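Smudges on matte white tabletops

Matte white surfaces hold skin oil in the texture, and a dry cloth only spreads it. Work in daylight, with the lamp off, and look across the top at a low angle to find the faint marks.

1. Mix 4 ml of dish soap into 476 ml of lukewarm water. Wring the cloth until it stops dripping.

2. Wipe in straight, overlapping passes from the far edge toward you – no circles, no pressure.

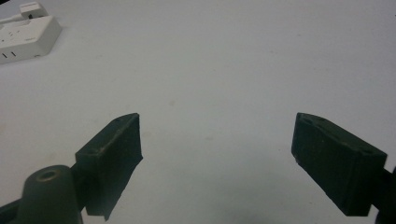
3. Rinse with plain water and a second cloth, then dry at once.

Stubborn marks

Leave a damp cloth on the spot for 16 minutes and repeat step 2. Skip melamine sponges, which polish the finish and leave shiny patches.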